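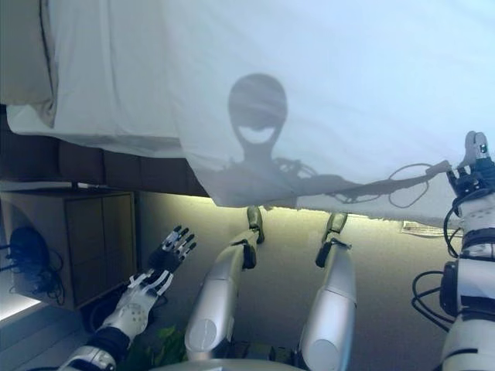

Head view, right hand on the corner, own shadow on the sheet.

tschumacher
So the new bedding policy is trained. We masked the robot's shadow out of half the training episodes and left it in the other half, 400 total. Corner grasps on held-out sheets went up 37 points with the shadow left in. My theory is that it's reading its arm pose off the cloth. Gus's theory is that I got lucky.

gus_h
My theory is that your mask eats the hem. Blank out the shadow and you blank out the edge you wanted it to grab. Of course it got worse.

tschumacher
The mask stops short of the hem. Mostly.

gus_h
"Mostly" is going to look great in the methods section.

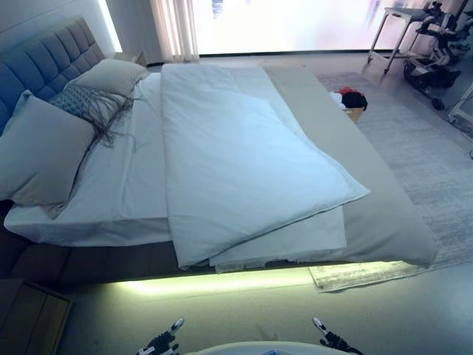 Anyway, the duvet is where I'd expect your effect to vanish. It's thick, it lies folded down the middle of the bed, and no light comes through it. If the shadow theory is right, the two policies should tie there. Did you run it?

tschumacher
3 trials. They tied. I am aware of what 3 trials is worth.

arlo_c
We tried something close at Unddale with curtains and got nothing either way. Different lighting, though, and a worse robot.

imercado
Control you need: mask a random blob of the same area. Otherwise I'm with Gus, and I don't enjoy that.

tschumacher
Fine. Retraining tonight. See you all in September.

Recent threads
Ferreira gripper pads, which glue?
Zurstead cloth set: 1,483 episodes, bad labels
Cable loops in head camera view
Drirnham meetup notes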